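Tomura Releases Updated Surface Filler for Interior Plaster and Drywall

February 5, 2022

Tomura, a maker of wall repair and finishing products, has released a new version of its Vulline interior filler. The product is a ready-mixed paste for filling cracks, dents and fastener holes in plaster, drywall and painted masonry. It replaces the earlier powder version, which stays on sale through the trade counter until current stock is gone.

The ready-mixed formula was developed at the company's Vutar plant under Clémence Pruvost, head of formulation. Work focused on two complaints received from painting contractors about the powder: uneven setting when the mix was made too thin, and visible edges under satin and semi-gloss paint. The paste has a fixed water content and a finer mineral filler, so the repaired area can be feathered out to a thin edge before sanding.

"The powder was a good product when it was mixed correctly, and on a busy site it often wasn't," said Pruvost. "We took the mixing step out. The rest of the work went into particle size and into how the edge behaves as it dries."

Test panels were prepared over the course of the project in plaster, drywall and painted block. A total of 1728 panels were filled, dried, sanded and painted, then checked under a low side light for shrinkage, cracking and flashing. Panels that showed a visible edge after two coats of paint were recorded as failures. In the final round of testing, 51 panels were set aside for repeat checks after storage in a humid room, and the results were used to set the drying times printed on the tub.

Product details

Vulline paste is white when dry and can be painted with water-based or solvent-based paint. It is intended for interior use only. Maximum depth per layer is 3 mm. Deeper holes should be built up in layers, with each layer left to dry fully before the next one is applied. The product is not suitable for floors, for joints that move, or for surfaces in constant contact with water.

Surfaces must be clean, dry and free of loose paint. Cracks should be opened slightly with a scraper and brushed out. On bare plaster that draws water quickly, a thin coat of diluted primer is advised before filling. The paste is then pressed into the repair with a flexible blade and drawn flat in one pass. Going back over the paste once it has started to skin will drag the surface and leave marks that need extra sanding.

The dried filler can be sanded by hand with fine paper – a power sander is not needed on small repairs. Dust should be removed with a damp cloth before painting. Tools can be cleaned with water while the paste is still wet.

Packaging and supply

The paste is sold in a resealable tub with a flat inner lid that sits on the surface of the product and slows drying after opening. An unopened tub should be stored indoors and protected from frost. Paste that has been frozen should be thrown away.

Supply to independent paint stores and hardware stores is handled by Leclerc, which already distributes the company's primers and caulks. More than 170 stores have placed opening orders. Store staff can request a printed application guide and a sample tub through their usual Leclerc contact.

"Most of our accounts sell filler to both contractors and homeowners, and they asked for one tub that suits both," said Aurélien Carré, product manager at Leclerc. "Shelf labels show the layer depth on the front, where customers tend to look first."

Existing customers who buy the powder under contract will be moved to the paste as each contract comes up for renewal. Margaux Mallet, customer accounts, will write to them separately with the new item codes.

Technical data sheets and safety data sheets are available on request. Questions about application should be sent to Myfanwy Kneath, technical support. Press questions and requests for samples should be sent to Jacqueline Gilbert, communications, at the Tomura main office.
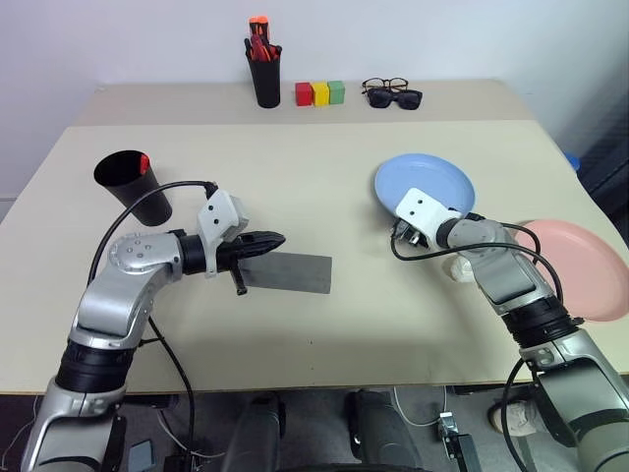 Data sheets for the powder version will stay available for as long as it is on sale. Requests for these should state the batch code printed on the base of the bag.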